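Verstärkung für unsere Beutelproduktion gesucht

Hoi zusammen, ich bin Mirjam Nägeli und leite bei Hofstetter die Konfektion. Wir machen Papiertragtaschen und Flachbeutel, vor allem für Bäckereien, Apotheken und kleine Läden, die auch mal nur eine Palette wollen. Ich bin seit 15 Jahren dabei und mag den Laden immer noch sehr - auch wenn die alte Bodenlegemaschine im Juli regelmässig ihre Launen bekommt!
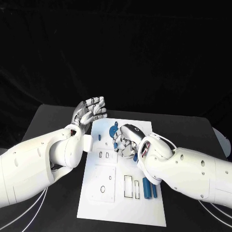

Jetzt suche ich zwei Leute für die Schicht: jemanden an der Schlauchbeutelmaschine und jemanden für Kontrolle und Versand. Cyrill Kaufmann arbeitet euch ein, und zwar in Ruhe. Rechnet mit 3 Wochen, bis ihr eine Linie allein fahrt (bei mir waren es damals deutlich mehr).

Was ihr macht

Rollen wechseln, Leimauftrag einstellen, Klebenähte prüfen, Muster ziehen, Kartons packen. Beim Flexodruck helft ihr Birthe Bergmann, wenn ein grosser Auftrag drängt. Staplerausweis wäre super, den könnt ihr aber auch über uns machen.

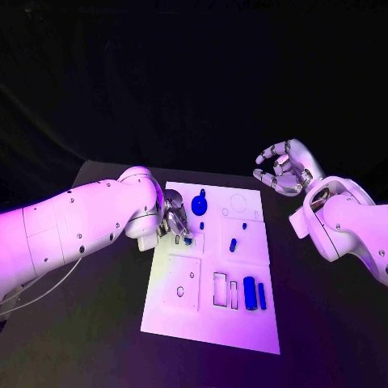
Was ihr mitbringt

Freude an Maschinen und ein gutes Auge für schiefe Falze. Eine Lehre in der Verpackungs- oder Druckbranche ist schön, Quereinstieg geht genauso - Hamidreza Rezaei war vorher Koch und richtet heute unsere schwierigsten Formate ein. Deutsch solltet ihr so weit können, dass die Schichtübergabe klappt.

Bewerben

Schickt mir einen kurzen Lebenslauf und schreibt dazu, ob euch Früh- oder Spätschicht lieber ist. Ein Motivationsschreiben brauche ich nicht. Danach kommt ihr einen halben Tag schnuppern, Beginn um 7 Uhr, Kaffee gibt's vorher in der Kantine.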